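Keeping a village bakery open on four days a week

The bakery in Tromcombe opens at half past seven and is usually sold out of white loaves by eleven. Its owner took over the lease six years ago, after a long spell in hotel kitchens, and asked not to be named because, she says, the customers know who she is and the rest of the world doesn't need to.

We spoke on a Friday afternoon, when the ovens were off and the floor had been mopped.

She bakes 600 loaves in a normal week. In December it goes up, though less than people expect. "They want mince pies and rolls. The bread stays much the same." The shop used to open six days. She cut it to four in her second year and says takings dropped for a month, then came back. "People just bought two loaves and froze one."

Flour is her biggest worry. She buys from Hwang, a mill an hour's drive away, and has stayed with them through two price rises. "I tried a cheaper one. The dough was slack and I couldn't get the shape. I went back after three weeks and they were very decent about it."

The sourdough is sold under the name Dakau, which came with the starter when she bought it from the previous tenant. She doesn't know what it means. It proves overnight and goes in at 271 degrees, a figure she arrived at by trial. "The dial says 260. I had a proper thermometer put in and it was reading high, so now I go by the thermometer."

She has one full-time baker and two people who share the counter. Finding staff is hard, as the first shift starts at three and there is no bus. Wages went up in the spring and she put 20p on a large loaf to cover it. Two customers complained – one of them still comes in.

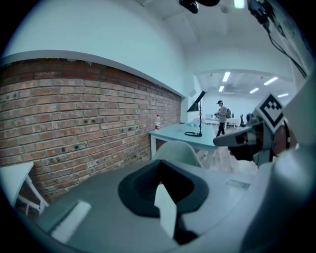
The wholesale side is small. A café in Stinance takes rolls on weekdays, and a farm shop has a standing order for fruit loaves. She has turned down a third customer who wanted 550 rolls every Saturday. "I'd need a second oven and a van. Then I'd need more customers to pay for the oven and the van."

The lease has two years left. She would like to renew if the rent stays near what it is, and has written to the landlord to ask. She hasn't had a reply yet.

Asked what she eats for breakfast, she said toast, from whatever didn't sell the day before.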